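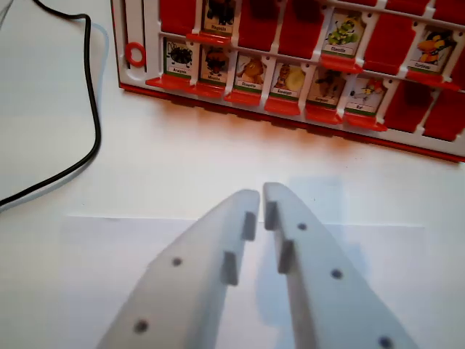
Page last changed: August

Handout 4: Comparing gripper fingers on a flip-tile board

In this lab you compare two sets of fingers on the same arm and decide which one you would keep for small hinged parts. The work piece is a guessing-game board with red flaps and picture cards. The flaps are light, close together and glossy, so small errors in position show up quickly.

The two sets are the Huvier fingers (flat plates with grip pads on the inner edges) and the Jaunzems fingers (narrower, no pads). Both fit the same mount. Use the same controller settings for both, or the comparison is worth nothing.

Before you start
Home the arm and check that the fingertips close evenly. Keep the cables to the side, clear of the board. Set the board at a slight angle to the arm – a board that is perfectly square hides errors in wrist rotation. Write down which flaps are up and which are down.

Task A: lower one flap in the near row without moving the flap next to it.
Task B: raise the same flap again from the folded position.
Task C: repeat A and B in the far row.

Do 11 attempts per task and per finger set. An attempt ends when the flap has moved, when a neighboring flap has moved, or after 45 seconds. 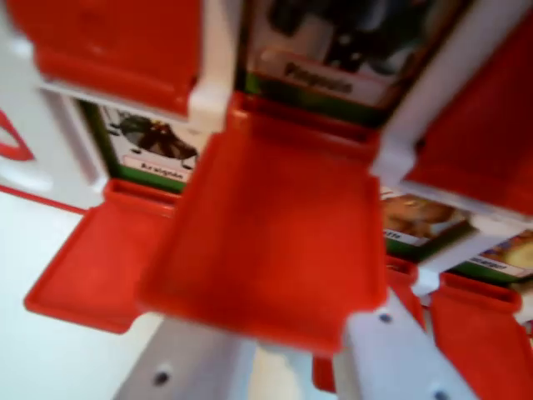
Siiri Strazds, lab instructor

Using the wrist camera
The wrist camera is close to the work, and that helps with the last part of the approach. It also means that near a flap the view can blur and tilt, and the labels under the cards get hard to read. Don't use the labels to find your position at that distance. Use the edges of the red flaps against the white bars, which stay easier to pick out.

Back off to the start pose between attempts and save one still there. From the start pose you should have both fingertips and at least part of two rows in view.

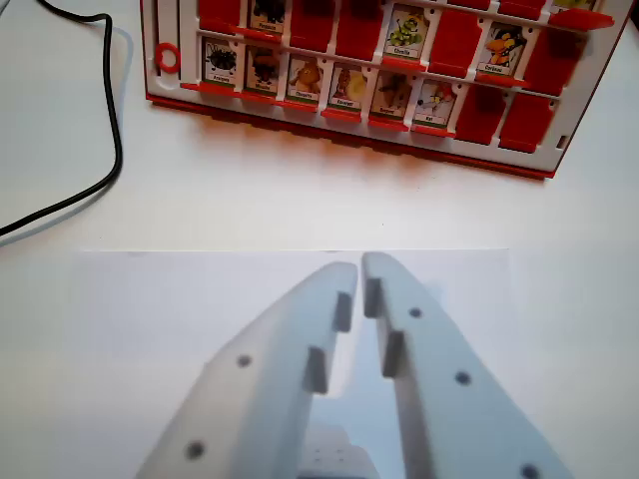
Name each still with your group, the finger set and the attempt number. Groups that skipped this last term could not match their stills to their log files.

What to hand in
One table of results, the log files and half a page of text. Say which finger set you would keep and for which task. A split answer is fine – many groups prefer one set for lowering and the other for raising.

Questions about the controller go to Razia Bhutto. Spare pads are in the drawer marked Skalow.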